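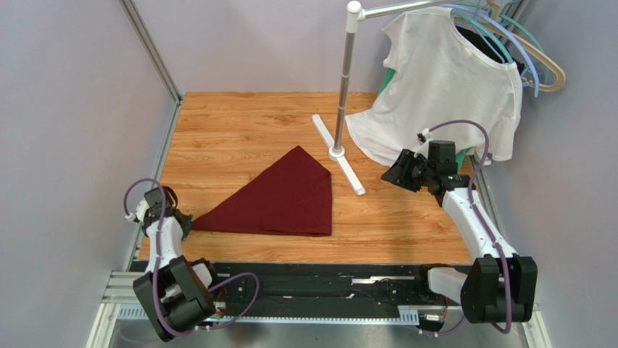 Lista de inspección de seguridad en plató
Serie: Desier, segunda temporada. Decorado de interior, cocina y pasillo
Revisa: Italo Russo. Visto bueno: Mojtaba Nouri
Jueves, antes de la citación del equipo técnico

1. Salidas y vías de evacuación
Salida norte despejada: conforme.
Salida de carga: no conforme. Dos practicables apoyados contra la puerta. Retirados a las 7:40, se repite la revisión y queda conforme.
Señalización fotoluminiscente tras el forillo: conforme.
Aforo autorizado para este plató: 24 personas, figuración incluida. La escena del cumpleaños está en el límite; producción debe pasar el listado cerrado la víspera.

2. Instalación eléctrica
Cuadro principal y diferenciales: conforme, probados con pulsador.
Mangueras cruzando el pasillo: conforme con reserva. Falta un tramo de pasacables entre el combo y la puerta falsa.
Dimmer Skondotik: pendiente. La etiqueta de revisión no se lee. No se conecta hasta que Vustetti envíe el certificado.

3. Estructuras y elementos suspendidos
Eslingas de seguridad en todos los proyectores: conforme.
Truss central: conforme. Carga declarada, 223 kg.
Pared móvil del pasillo: no conforme. Un tornapuntas sin contrapeso. Maquinaria lo corrige antes del ensayo.

4. Fuego y efectos
Velas de la tarta: llama real, autorizada para los planos 6 y 8. En el resto se usan las de LED.
Extintores: conforme, uno de CO2 junto al cuadro y otro de polvo junto a cámara.
Ignifugado de cortinas: conforme. Certificado Munro n.º 2,442 archivado en producción.

5. Menores en rodaje
Zona de descanso separada del decorado: conforme.
Horario firmado por el tutor: pendiente de recibir.

Comentarios
El humo de la secuencia final no figura en la orden de rodaje. Si se mantiene, hay que avisar a la nave para anular los detectores y poner un vigilante fijo.
Próxima revisión: al cambiar el decorado a dormitorio.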